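Water Use in the Stutley Laundry Room
Report by Frauke Mühlbauer and Ha-neul Cheon
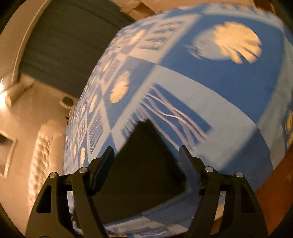 Where does most of the water go in a shared laundry room?
Most of it goes into rinsing. On the older machines the wash takes one fill and the rinse takes two or three, depending on the program.

We read the water meter in the basement of Stutley House at 7 a.m. and again at 10 p.m. through April. The meter serves the laundry room only. Total use for the month was 3,497 gallons. The two newer washers accounted for 1,722 gallons of that, going by the separate meter on their supply line. The rest went through the older pair.

Residents kept a log sheet on the door, writing down the machine and the program. The log has gaps, mostly late in the evening, so we did not use it to work out gallons per load. It did show that many people picked the extra rinse — up to 4 times in one evening on the same machine.

We asked residents why. Most said the detergent left a film on dark clothes. The scoop in the box is larger than the dose printed on the back, and several people had been filling it to the top.

For the second part of the project we want to put a smaller scoop by each machine and read the meter for another month. Ha-neul will keep the readings, and Frauke will redo the log sheet with a column for load size.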